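16 March 2021

Film sorting, bench notes. Second attempt at the float test, after the first one taught me that dish soap in the water makes everything float, including my confidence.

Setup as before: 1000 ml beaker, tap water left out overnight, strips cut from clean offcuts and poked under with a glass rod. Polyethylene and polypropylene should come up. PVC should go down and stay there. PET also goes down, so a sinker tells me only that I have more work to do.

Results so far. Tadeck shopping bag: up, immediately, no argument. Farkas bread sleeve: up. The Plular snack wrapper is the one that has eaten my morning. It sank, then came up, then hung in the middle of the beaker like it was waiting for a bus. Laminate, I assume, with a metal layer thin enough that the density depends on who printed it and how much ink they felt like using. Recut a strip without the printed part and it floated. Recut one from the seam and it sank. I have written "mixed" in the table, which is lab language for giving up.

Jussara Caldeira came by and pointed out that I was not wetting the strips before pushing them under, so the small bubbles on the surface were doing half the floating for me. She is right. She was also right about the soap. New procedure: dip in ethanol, shake, then water. Redo the bread sleeve, which I would have bet lunch on.

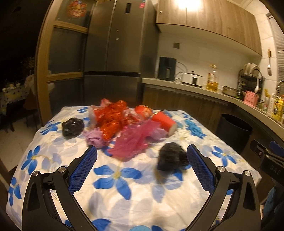
Reran everything with the ethanol dip. Bread sleeve still up, so lunch is safe. The unprinted Plular strip now goes up slowly, the seam still sinks, and I no longer feel personally insulted by either. Two runs each, same answer both times.

Crinkle test, for the record: scrunch next to the ear, noisy means PP or a laminate, quiet means LDPE. Works well until somebody runs the fume hood. I would not put it in a report, but it agreed with the beaker on everything except one Stolstead mailer, which is loud and floats and has a recycling mark I can't read even with the loupe.

To do: ask Stolstead what the mailer is made of. I asked last June and got a catalog.

Also the balance is drifting again. Level bubble is off to the left – someone has moved the table. Don't tare and hope. Re-level, then tare.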